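Living with the Ledesma bench kit: notes and tips for kitchen and workshop

The Ledesma is sold as a pair of arms, two grippers, a controller and a floor power supply. The price from Wustberg, the only dealer I could find who would quote for a private address, was £2,570 including delivery. A table is not included. Neither is a laptop, and the software needs one.

What follows is partly a review and partly a list of settings and habits that have made the kit usable in my kitchen in Skostlow and, at weekends, in the workshop. Anyone wanting the short version: it is a competent machine for moving light things slowly from one known place to another. It is poor at anything slippery and it cannot be left alone with a heat source.

Mounting

The supplied clamps are meant for a worktop edge with a square profile. Rounded edges let the clamp pad creep. Cut a packing strip from hardwood, glue rubber to one face and put the rubber against the table. Tighten, run the arm through its full sweep with nothing in the gripper, then tighten again.

Table weight matters more than table size. The arms stop sharply and a light table rocks at every stop. If the legs have crossbars, a bag of sand across the lowest one does more good than any amount of clamping. Check for rock by standing a glass of water on the top and watching the surface during a move.

Do not mount to the same worktop as a washing machine.

Cables

The manual devotes one paragraph to cables, and it is wrong on length. The controller lead needs slack for the shoulder to turn, and the slack has to hang somewhere. I use hook-and-loop ties at the back leg and leave a loop below the table top. Mains leads should drop straight to the floor and stay clear of the side you walk on. A rubber cable cover is worth having if there is any through traffic.

Keep the two arm leads apart. When tied together they pull on each other at full reach and the controller reports a joint fault, usually the wrong joint.

Calibration

Calibrate cold, before cooking, and again whenever the table has been moved. The routine takes nine minutes and asks you to touch the fingertips to a set of printed marks. Print them on matt paper. Gloss gives trouble under ceiling lights.

If the routine fails at the last mark, the cause is nearly always the clamp. Go back to the section on mounting.

Store a separate calibration for each room. The file name field accepts spaces but the loader does not, so use underscores.

Grip force

The force setting runs from 0 to 200 in arbitrary units. The dealer's sheet suggests starting in the middle. For food that is far too much. These are the values I have settled on:

Bread rolls, day old: 40
Boiled eggs, shelled: not possible with the supplied fingers
Wooden spoon, held by the handle: maximum
Small screws in the workshop: maximum, pointed fingers
Folded tea towel: any value, it makes no difference

Lower the closing speed before lowering the force. A slow close at moderate force marks soft food less than a fast close at low force, as the fingers overshoot slightly before the controller catches them.

Using it over a steamer
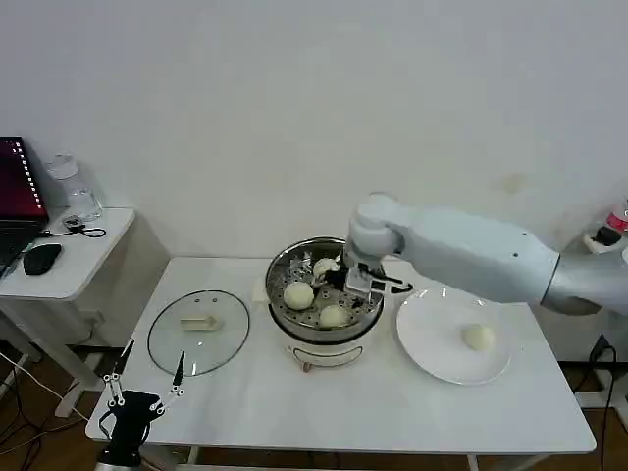
Steam and the Ledesma's wrist seal do not get on. The seal is rated for splashes, and condensation collects behind it if the wrist is held over boiling water. Switch the steamer off, take the lid away by hand, and wait until the visible steam has cleared before starting the program. The layout needs fixing in advance. I set the plate to the right of the pot, underneath the forearm, so that the arm withdraws along its own line and the bun has the shortest distance to travel. The glass lid goes flat on the left with its handle upwards. The buns should be spaced round the tray, as the fingers need room on both sides and will otherwise open against the neighbour. Release one bun per plate position, then shift the plate or program a second position; the software has no idea that the first bun is still there.

Approach from above the rim. The planner likes to save distance by coming in at a slant, and at a slant the side of the gripper catches the steel. Add a waypoint directly over the tray at least a hand's height above the rim, and have the wrist already bent before it goes down. Make the lift a separate step and set it to vertical only.

Sticky bases are the usual cause of a dropped bun. Bun papers help if they are cut small. Large papers fold up at the edges and the fingers take hold of paper instead of dough. Brush the tray with a little oil if you are not using papers. A bun that has stuck should be freed by hand with the arm paused. Raising the grip force will tear it.

A shallow tray is easier than a deep one. The stacked bamboo type is awkward, as the lower levels cannot be reached without unstacking and the arm should not be asked to do that.

Using the second arm

For most kitchen jobs the second arm is surplus. Park it with the gripper low and to the front, and lock it in software. An unlocked parked arm sags over the course of an hour and the position file then disagrees with the real position.

It does earn its place in the workshop. Holding a workpiece with one arm while the other brushes on glue or places a washer is well within its abilities, provided the workpiece is light. Pointed fingers are good for retrieving things from narrow tins. They are unpleasant to walk into, so fit a cork on each tip when the machine is off.

Cleaning

Nothing on the kit may go in a dishwasher. The finger pads unscrew and can be washed in warm soapy water. Dry them fully, and leave the screws out until they are dry as well. For the arm, use a cloth wrung nearly dry and wipe away from the joints. Washing-up liquid leaves a film that holds flour.

Fingers used in the workshop should not come back into the kitchen, washed or otherwise. Buy a second set and mark them with paint on the part that does not touch food. Wustberg lists spare fingers but was out of stock in July and did not give a date.

Grease comes in a small tube and the manual gives no quantity. A smear the size of a match head per joint is plenty. Wipe off what squeezes out, as it yellows.

Software

Runs on an ordinary laptop. Keep the laptop on a separate side table away from the pot, and set its power options so the screen never sleeps. If it sleeps during a move the arm finishes the move and then holds, with no warning tone. Recovering from this means a restart of the controller and a fresh calibration.

Use a mouse. The stop button on screen is small, and a trackpad with a floury finger on it is slow to respond. The physical stop switch should be within reach in any case – I have mine screwed to the front edge of the side table.

Programs can be taught by moving the arm by hand and pressing record. This is quicker than typing positions but records every wobble. Teach, then open the list and delete all but the points that matter. Four or five are usually enough for a pick and place.

Save under a new name after each edit. There is no undo beyond the last step.

Noise

A dry whirr in motion, a faint tick from the controller when idle. I would not run it in a room where someone is asleep. Felt under the table feet reduces the lower part of the sound.

Support

Telephone support is handled from Bitetthorpe and is open until four in the afternoon. I have rung it over the wrist seal and over the cable fault. Both calls were answered by Nusrat Baloch, who knew the machine well and emailed a revised wiring page the same day. The revised page has not been added to the manual on the website. Ask for it by name: "lead dressing, bench mount".

The warranty excludes water damage and is vague on steam. Get an answer in writing before buying if you mean to use the machine for cooking. Mine said that condensation was "assessed individually".

Faults so far

Clamp pad came unglued. Refixed with contact adhesive.

One finger screw shook loose and fell in the flour bin. Use thread lock, the removable grade, on workshop fingers. On kitchen fingers, check the screws by hand before each session.

Controller fan picked up flour. Raised the controller off the floor on a shelf bracket and fitted a piece of foam over the intake. Wash the foam weekly, on Thursday in my case, when the bread is made.

Shoulder joint creaks when cold. Goes away after the warm-up sweep. Dealer says normal.

Whether to buy

For a household that wants time saved, no. Serving a tray of buns with the arm takes several times as long as serving them with tongs, and the setting out comes on top of that. For anyone who already spends evenings with small motors, or who has trouble gripping and is prepared to have someone else do the programming, it is the least troublesome of the bench kits I have used. Budget for spare fingers, a heavier table and a proper cable cover. Check also that the room has a socket that is not behind the cooker, as the power supply lead is short and the manual forbids an extension.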